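The cell had stopped 16 times since the morning, and every time it stopped over the drive bays.

Nermin Kocabaş pulled a stool up to the screen and read back through the log. Case on its side, panel off, carrier in the fingers, then a force limit and a halt. The arm was called Yurt. It had been at Warnden longer than she had.

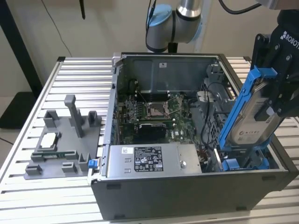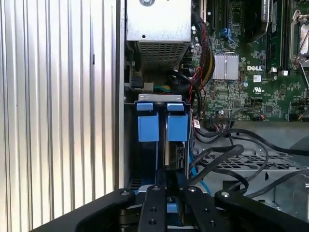 "It's the fingers," said Necati from the door.

"You said that in February."

"I was right in February."

She ran the next one at slow speed with her thumb on the pendant. The arm came down straight enough. At the bay it leaned a little to the left – not much, the thickness of a card – and stopped.

She powered it down and put a hex key to the finger screws. Three were tight. The fourth turned without any effort at all.

"Who did these last?" she asked.

Necati looked at the sheet on the wall. "Alper. After the 580 job."

Alper had left for Plonis before the summer. She took the screw out, cleaned the thread, put on a drop of locking fluid and did it up again. Then she taught the bay position afresh, which took eight minutes, and wrote 2022-12-08 on the sheet with her initials.

"Go on, then," said Necati.

She pressed start.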